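Clear-window pouches: does the strap belong across the front?

urnavon_68
Posted July 1, 2024

Sorting the shelf of zip pouches before the move. Most are plain. The one I can't settle on is the pale green type with the clear plastic panel and a strap. I want the contents readable at a glance, and with the strap lying over the window they are only partly readable. Options so far are to leave it, tuck it behind, or take it off.

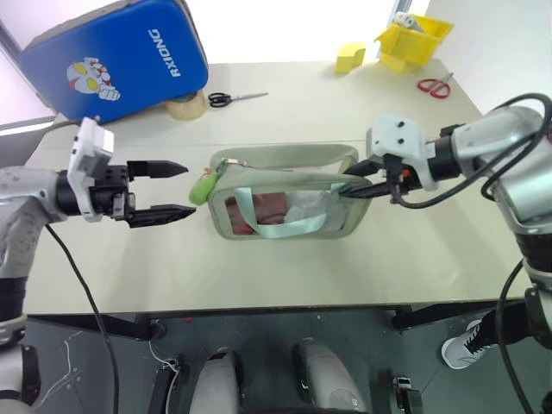
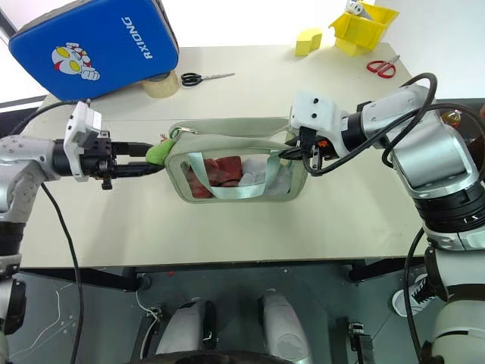

My rule for the shelf is window out, zipper up, pull on the left. That works for the other 20. A loose strap also catches on the next pouch when one is pulled from the row.

clegg4
Tuck it behind. A strap at the back takes up a few millimeters and holds the pouch off its neighbor. Removing it means you will be looking for it in July next year.

verer
Disagree with clegg4. Behind the pouch it makes a lump and the row leans. I store 70 of these in Fisham bins and every strap goes in a separate bag with a label. The rows stay straight.

clegg4
70 straps in one bag is a tangle. Which label goes with which strap?

verer
They are sorted by color. Tangling has not been a problem – each one is rolled and has a rubber band on it.

fishamshelf
What is the shelf depth? If the pouches lie flat, the strap position hardly matters. It only matters if they stand on edge.

urnavon_68
On edge. Flat stacks mean lifting four to reach the fifth.

fishamshelf
Then I would go with clegg4, but fold the strap once so it sits along the bottom seam. Check that any metal part faces away from the plastic. Clear vinyl scratches and goes cloudy where hardware rubs on it.

verer
Agreed on the hardware. Still would not leave the strap on.

urnavon_68
Trying the folded version on one row first. The fuzzy pulls stay on – they are easier to grab than a bare zipper tab.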